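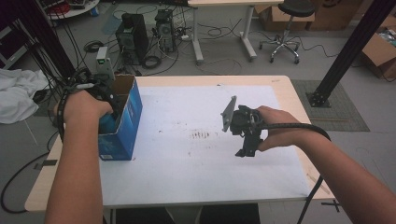
Blue carton, top flaps open, on a paper-covered table

Ronitz Table Paper, wide roll

Plain white paper for covering tables during craft sessions, packing and messy play. It tears cleanly along a ruler and takes pencil, felt tip and poster paint. Each roll is 17 metres long and covers up to 7 tables. Sold in packs of 2.

Fix the corners with low-tack tape. Not suitable for use with hot pans.
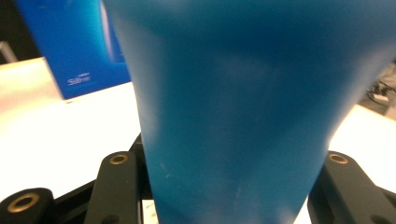
Blue tapered shape, close up

Store rolls flat in a dry cupboard. The Omesen wall holder fits this width and is sold separately. The Adjei cutter does not.

Orders placed before noon leave Zarkent the same day. For school accounts, ask for Judite Seixas. The narrow roll is back in stock in September.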